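August 28, 2021

Back from Gravomley, feet killing me, writing this on the bed before I forget which parts were my fault. Saturday and still went in. Lachlan had the key so no excuse.

Plan was 108 demos on the block task by end of day. Got 5 short of that before the arm's controller threw a fault and Lachlan said leave it, go eat. So close! Will do the rest Monday, or he will, he's faster anyway.

Morning was all hand guiding. You put it in free mode, take hold of the wrist and just walk it over the table like you're leading a sleepy kid to bed. Feels great for the big moves. Terrible for the last inch. My hand shakes, arm shakes, the recording keeps every bit of it and then Surdu (the replay program, Octavian's thing) plays my shake back to me at full speed. Humbling. Also my elbow kept getting between the side camera and the table, so a bunch of those are half sleeve. Threw them out. Didn't tell Lachlan how many.

Octavian Hodoroagă called in at ten, from his kitchen I think, there was a kettle going the whole time. He wants less "pretty" data. His words. Says I line everything up too nicely before I close the fingers, so the policy only ever learns what to do when it's already lined up. Wants me to come in crooked on purpose, then fix it, and keep the fixing in. Made sense once he said it. Annoyed I needed telling — I wrote nearly the same note to myself in May and then lost the notebook.

So after lunch we switched to remote. Handset in the right hand, wrist view on the laptop, me sat with my back to the table so I couldn't cheat and look. Weird for the first twenty minutes. Push forward and the picture goes up, twist and the whole world twists. Got a bit seasick tbh. Then something clicked and I stopped thinking about my thumb.

Things to remember for Monday:

- clutch out BEFORE repositioning your hand. did this wrong all afternoon
- close slow. The fast close shoves the block sideways
- say the episode number out loud, the log is useless without it
- wipe the table between runs, specks show up in everything
- water. eat somthing before two

Depth is the hard part. From the wrist it's all flat, you're judging by how big the block looks and where the shadow is. Three times I was sure I was over it and I was well behind. Lachlan does it by watching the fingertips against the edge of the block and ignoring everything else. Tried his way. Better. Not good, better.

The wrist views I pulled off the laptop, open fingers in one and the cube held in the other, red block behind it:

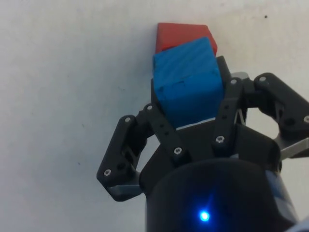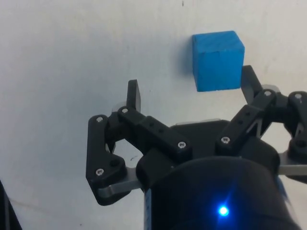 Storage is going to be a problem. Prellero drive already has 2,634 episodes on it, and 858 of those are from the old gripper settings and should really go. Octavian won't let me delete them. "Might be useful for comparison." Fine, but then somebody buys another drive. Put it on the Driltance order with the cable ties and the good tape, see if it gets through.

Oh and we argued about whether the failed ones count. I say mark them failed and keep them. Lachlan says if you fumble and drop it and pick it up again that isn't a fail, that's just a long one. Went round and round on this, way too long for two people who wanted to go home. We settled on a third label, "messy." Now I have to go back through this morning's and relabel and I can't remember which were messy and which were just me being slow. Will do it with the video at double speed and a beer.

Kind of proud of the last hour though. Stopped being so careful, came in crooked like Octavian asked, missed, backed off, came in again. Didn't restart the episode just because it looked ugly. That's been my bad habit the whole time — hit stop, pretend it never happened. No wonder the thing freezes up when it's off by a finger width, it's never once seen me off by a finger width.

Lachlan did one with his eyes shut for the first half, showing off. Got it. Unbearable all the way to the bus.

Wrist sore on the outside, the thumb too. Should ask if the handset comes in a smaller size. Also call Mom back, she rang twice while I was driving the arm and I just let it buzz.

Alarm off tomorrow. Laundry. Relabel after lunch, definately not before.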